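Nel Quilted Table Cover, Apple Patchwork
Item 709

Kitchen and Table > Table Covers > Quilted

The Nel cover is a quilted patchwork cloth for small kitchen tables and stool tops. It lies flat, stays put better than a single-layer cloth, and gives a padded surface for putting things down between jobs. The print is in cream, white, pink and green, with apples in several sizes. A white band of small olive-green apples runs along one side, next to a narrow strip of gray diagonal stripes.
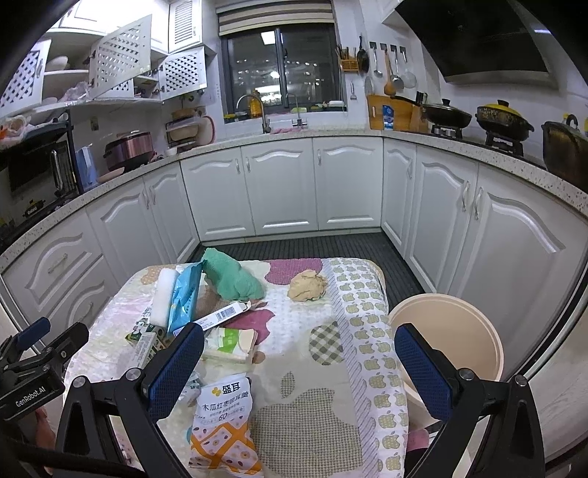 Mbali Naidoo
Product Editor, Kitchen Textiles

Kitchen towels, sponges and small boxes can sit straight on the cover while you sort a drawer or a cleaning shelf. The green and olive parts of the print go well with plain green or beige cloths, and the magenta patches keep it from looking too pale in a white kitchen.

Details

Size: 44 inches square
Filling: light polyester wadding
Face: printed cotton
Back: plain cotton
Edge: bound on all sides
Weight class: medium

Sizing

Measure the top of your table and add the drop you want on each side. On a small top with rounded corners the cover folds under easily and can be tied or pinned beneath. For a long dining table, choose the Endness runner in the same print – the square cover will leave both ends bare.

Care

Machine wash cool with similar colors. Shake out crumbs first. Dry flat or on a line. The cover may shrink by up to 3 percent in the first wash. Do not bleach. Iron on the back at medium heat, without pressing hard on the quilting lines.

Do not put hot pans directly on the cover. The wadding is thin and is not a substitute for a trivet.
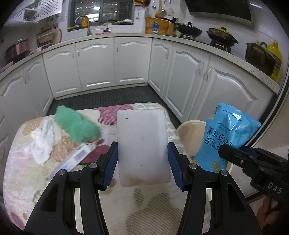 3 min read

Using it with cleaning supplies

A white sponge block or a plastic packet can rest on the cover while you work. Wring out wet sponges before setting them down, and keep liquid cleaners on a tray. If something spills, blot the spot and rinse from the back. Brown marks from tea or rust come out more easily if they are treated the same day.

About the print

The large apples are checked or striped and the smaller patches are dotted, striped or gingham. The patches are printed and then quilted over, so there are no raised seams between them. Placement of the print varies from one cover to the next.

Ordering

Sold singly, folded in a paper band. Towels, sponges and packets are not included. Covers can be returned unwashed in the original band. Trade orders go through Getex – ask for Nima Ghasemi and quote the item number above. The pink colorway is out of stock until March.

See also: Endness runner, Nel seat pad, Anex table clips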